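그리퍼가 양말을 놓지 않은 날: 발표자 노트
Killano 프로젝트 내부 공유회, 2021-06-15

(제목 화면. 마이크 확인하고 바로 시작)

안녕하세요, 반갑습니다! 오늘은 잘된 이야기 말고 고장 난 이야기를 하러 왔습니다. 저는 이 주제를 정말 좋아해요. 데모 영상은 열 번 봐도 배우는 게 별로 없는데, 고장 기록은 한 줄만 읽어도 설계가 보이거든요. 26분 안에 끝내고 나머지는 질문 받겠습니다. 중간에 끊고 물어보셔도 됩니다.

(다음 화면: 과제 개요)

Killano는 집안 빨랫감 정리를 다루는 과제입니다. 양말 말기, 세탁망에 넣고 빼기, 바구니나 통에 담기. 사람이 양손에 그리퍼를 들고 시연하고, 그 데이터로 학습한 동작을 Skakdale 시험실의 양팔 장비에서 돌립니다. 손에 드는 쪽과 로봇에 다는 쪽은 집게 모양이 똑같습니다. 패드도 같은 걸 써요. 이 부분이 나중에 중요해지니까 꼭 짚고 넘어갈 것.

양말이 왜 재미있는 물건인지도 잠깐 말하기. 상자나 컵은 잡으면 잡은 거고 놓으면 놓은 건데, 천은 그 중간이 있습니다. 집게를 벌렸는데 골이 진 패드에 실 한 올이 걸려서 그대로 매달려 있는 상태! 저희는 이걸 "반놓음"이라고 불렀습니다. 학술 용어 아니고 그냥 저희끼리 쓰는 말이에요.

(다음 화면: 사고 경과. 천천히)

2월에 있었던 일입니다. Skakdale에서 396회 연속 시험을 걸어 놨어요. 말아 놓은 양말을 오른팔이 집어서 통 위로 가져가고, 놓고, 돌아온다. 왼팔은 그동안 세탁망을 들고 기다린다. 단순하죠. 앞부분은 정말 깨끗하게 돌았습니다. 저도 옆에서 보다가 신이 나서 커피를 가지러 갔고요.

돌아오니까 팔이 멈춰 있었습니다. 오른쪽 집게에는 양말이 아직 걸려 있고, 그 양말 끝이 왼팔의 세탁망에 엉켜 있었어요. 팔은 돌아가려고 당기고, 세탁망은 늘어나고, 결국 왼팔 손목이 과부하로 보호 정지에 들어갔습니다. 다친 사람은 없습니다. 그런데 작업 구역 안에 누가 손을 넣고 있었다면 어땠을까요. 여기서 한 박자 쉬기.

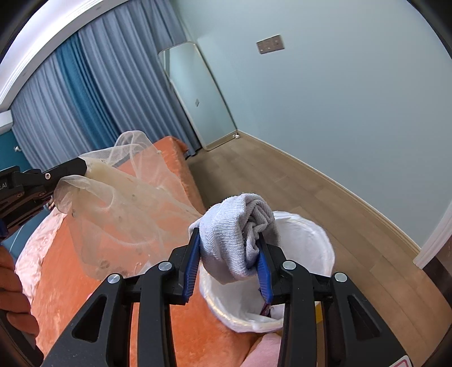 로그를 열어 보니 제어기는 모든 게 정상이라고 믿고 있었습니다. 집게 개방 명령이 나갔고, 모터 위치도 목표에 도달했고, 그래서 상태가 "비어 있음"으로 바뀌었어요. 진짜로 비었는지 확인하는 단계가 없었습니다. 모터가 열렸다는 사실을 물건이 떨어졌다는 사실로 바꿔 읽은 거죠. 코드로는 딱 한 줄입니다. 그 한 줄을 화면에 띄우고 5초 정도 그대로 둘 것. 다들 자기 코드가 떠오르실 거예요.

더 재미있는 건 그다음입니다. "비어 있음" 상태가 되면 복귀 속도가 올라가게 되어 있었습니다. 들고 있는 게 없으니까 빨리 가도 된다는 논리였어요. 그러니까 양말이 걸려 있는 바로 그 순간에 팔이 가장 빨리 움직입니다. 처음 이 연결을 발견했을 때 소름이 돋았어요. 따로 보면 둘 다 합리적인 결정이거든요!

(다음 화면: 원인 재현)

재현은 Prilent 쪽 벤치에서 했습니다. 같은 양말, 같은 패드로요. 처음에는 하나도 안 걸려서 꽤 당황했는데, 패드를 Skakdale에서 쓰던 것으로 바꾸니까 바로 나왔습니다. 오래 쓴 패드는 골 모서리가 뜯겨서 거스러미가 서 있었어요. 손으로 만지면 까끌까끌합니다. 패드 실물을 가져왔으니 이 대목에서 앞줄부터 돌리기. 새것과 쓰던 것 한 쌍씩.

양말 쪽 조건도 있었습니다. 발목의 고무단으로 바깥을 감싸서 만 양말은 집게가 고무단을 누르게 됩니다. 눌렸던 고무단이 풀리면서 패드 골 사이로 파고들어요. 반으로 접기만 한 양말은 같은 패드에서도 잘 떨어졌습니다. 보푸라기가 많은 양말이 더 잘 걸릴 거라고 예상했는데 차이를 못 봤습니다. 이건 시험을 충분히 못 해서 결론은 보류입니다. 관심 있는 분 계시면 같이 해요, 진심입니다.

(다음 화면: 바꾼 것들)

첫째, 놓은 뒤에 확인합니다. 집게를 벌리고 제자리에서 6밀리미터 들어 올린 다음 손목 힘 센서를 읽습니다. 가벼운 양말은 센서 잡음에 묻힐 수 있어서 손목 카메라로 집게 사이를 한 번 더 봅니다. 둘 중 하나라도 의심스러우면 "모름" 상태로 둡니다. 예전에는 "모름"이 아예 없었어요. 제가 이번에 제일 마음에 드는 변경이 이겁니다.

둘째, "모름"이면 느리게. 복귀 속도를 낮추고, 다른 팔이 있는 쪽으로는 안 갑니다. 통 위에서 집게를 두 번 더 여닫아 보고, 그래도 안 되면 멈추고 사람을 부릅니다.

셋째, 패드 교체 주기. 전에는 눈으로 봐서 닳았으면 바꿨는데, 눈으로는 거스러미가 잘 안 보입니다. 지금은 Ragab 점검표에 항목을 넣고 스타킹 조각으로 패드를 한 번 쓸어 봅니다. 걸리면 교체. 싸고 빠르고 아주 잘 잡아냅니다!

넷째, 사람이 걸린 천을 떼는 절차. 예전에는 멈춘 팔에 그냥 손을 넣어서 뗐습니다. 저도 그랬고요. 그런데 천이 팽팽하게 당겨진 상태에서는 떼는 순간 팔이 튈 수 있습니다. 이제는 비상정지를 누르고, 당겨진 방향의 반대쪽에 서서, 양쪽 팔의 장력을 푼 다음에 손을 댑니다. 순서는 화면에 있는 그대로 읽어 드릴 것. 여기는 빨리 넘기지 않기.

(다음 화면: 시연 데이터)

시연 쪽 이야기도 조금. 사람이 손에 들고 작업할 때도 반놓음은 생깁니다. 다만 사람은 손목을 살짝 털어 버려요. 거의 무의식적으로요. 저희는 초기에 이 터는 동작을 불필요한 흔들림으로 보고 전처리에서 깎아 냈습니다. 네, 로봇한테 꼭 필요한 동작을 저희 손으로 지운 겁니다. 지금은 살려 두고 별도 표시를 붙입니다. 시간이 남으면 필터 전후 궤적 비교 화면 보여 주기. 없으면 건너뛰기.

(마지막 화면: 남은 문제)

아직 안 풀린 것도 있습니다. 세탁망 자체가 걸리는 경우는 양말보다 어렵습니다. 그물이라 카메라에는 뒤가 비쳐 보이고, 워낙 가벼워서 힘 센서에도 잘 안 나타나요. 수정 후 벤치에서 일부러 만든 세탁망 걸림 가운데 9건을 놓쳤습니다. 그래서 세탁망을 다루는 동작은 확인 결과와 상관없이 항상 느린 복귀를 씁니다. 시간이 아깝지만 당분간은 이대로 갑니다.

질문 받겠습니다. 돌린 패드는 나가실 때 앞 탁자에 놓아 주세요. 쓰던 패드는 니트에 걸리니까 소매 조심하시고요!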